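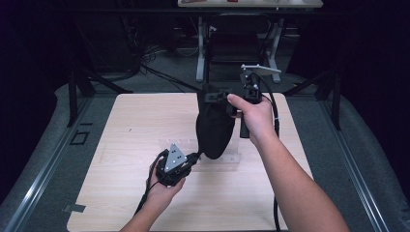 Mayu Murakami wrote to ask why her black cotton shirts go gray at the seams after a few months when she already washes them in cold water, and whether dye is worth the trouble or she should just buy new ones.

Cold water helps, but most of the graying on cotton comes from rubbing. The fibers at a seam or a collar stand up higher than the rest, they scrape against everything else in the drum, and the broken ends look pale. Detergent that was not rinsed out makes it look worse. So before you get out the dye, find out which of the two you have.

Check the fabric first

Wet a gray spot with plain water and look at it in daylight. If it turns black again while wet and dries with a white or chalky edge, there is probably residue in the cloth. If it stays lighter than the fabric next to it even when wet, the dye is gone from that spot. A lot of shirts have some of each. Do the residue step anyway, as dye takes unevenly on cloth with detergent in it.

Getting residue out

Fill a sink or tub with warm water, enough for the clothes to move freely. Add half a cup of white vinegar for each gallon. Turn the clothes inside out, push them under, and leave them for 30 minutes. Do not use vinegar in the same water as bleach or any product with bleach in it.

Drain, rinse until the water has no suds, and run the clothes through a normal cold wash with no detergent at all. You may still see suds in the first minutes. If you do, run it again.

Hang them to dry indoors or in shade and look at them the next day. Damp black always looks better than dry black.

Washing from now on

Turn everything inside out and close zippers and hooks. Keep jeans, towels and anything with a rough surface out of the load. Towels are the worst for lint, and lint on black looks a lot like fading from a few feet away.

Fill the drum to a little over half. A packed drum rubs more and rinses badly. Use the shortest cycle that gets the clothes clean and the lowest spin your machine offers.

Water at 70 degrees Fahrenheit is fine for shirts that were worn for a day at a desk. In winter the cold tap in our house runs much colder than that, and powder does not dissolve well in it. I switched to a liquid for that reason. I use Nirnance, the unscented one, at two thirds of the amount on the cap. Prorier worked about as well but I can no longer find it in the small bottle.

Skip fabric softener. It leaves a film, and the film holds lint.

Drying

Take black clothes out as soon as the machine stops. Creases that set in a wet pile will show as lighter lines once they are rubbed a few times. Shake each piece once and hang it by the hem for shirts and the waistband for pants. Direct sun fades black cotton faster than washing does, so a line in the shade or a rack in a spare room is better. If you have to use the dryer, use low heat and stop while the clothes are still slightly damp.

When to dye

Dye works well on cotton, linen and rayon. It does little for polyester unless you buy the kind made for it, and that kind has to be used on the stove. Read the label inside the shirt. Stitching is often polyester even when the shirt is all cotton, and it will stay whatever color it is now. On a shirt that began black this does not matter.

Weigh the clothes dry. Black needs more dye than other colors, and for a full black I use 2 packets of Qin powder on one pound of cloth. Wet the clothes before they go in. Stir for the first ten minutes without stopping, then every few minutes for the rest of the hour. Use a pot or bucket you will not cook with again, wear rubber gloves, and cover the floor.

Rinse in warm water first and then colder until it runs clear. This takes longer than you expect. Wash the dyed pieces by themselves the next 4 times, and do not sit on a light couch in new-dyed pants.

I dyed three shirts this way in April 2019 and two of them are still in use. The third had worn through at the elbows, and dye does nothing for that.

For Mayu's shirts, I would do the vinegar soak and one wash with no detergent, then decide. If only the seams are gray after that, a fabric marker will cover them. I have one from Asis in flat black. Test it inside the hem, let it dry overnight, and go over the seam in short strokes. It needs doing again after several washes.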